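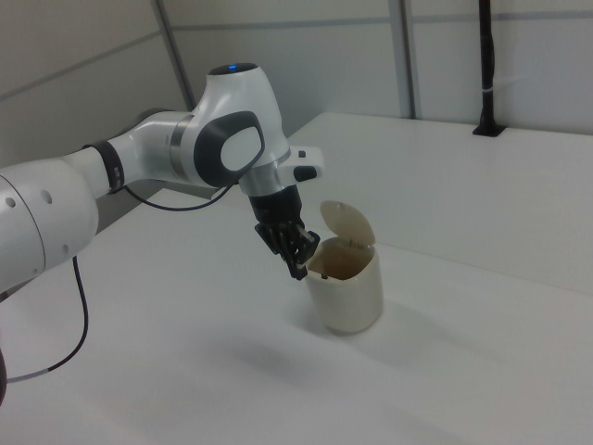

10th April — bench bins, continued

Trial of the small cream bin, flip lid. Ghazal Tehrani wants one per table so the offcuts and tape backing stop migrating to the floor. Fine by me. I sweep the floor.

Notes so far:

- Size is right for a tabletop. It takes up less room than the Fondimitz paperwork and does more good.
- Lid stands open by itself. Leave it that way during work; a lid you have to lift is a lid people stack things on.
- Inside looks brown. Liner or history, I haven't decided. Wipe with a damp cloth and see which one comes off.
- The old Caven bin lasted 18 days before it was promoted to pen holder. Label this one.

Ghazal's proposal is 4 bins, emptied at the end of each shift. My proposal is the same, with somebody else's name on the emptying. We left it there.

To do: ask stores for liners that fit. Last October they sent us 461 of the wrong size, and we are still using them to cover the drill press.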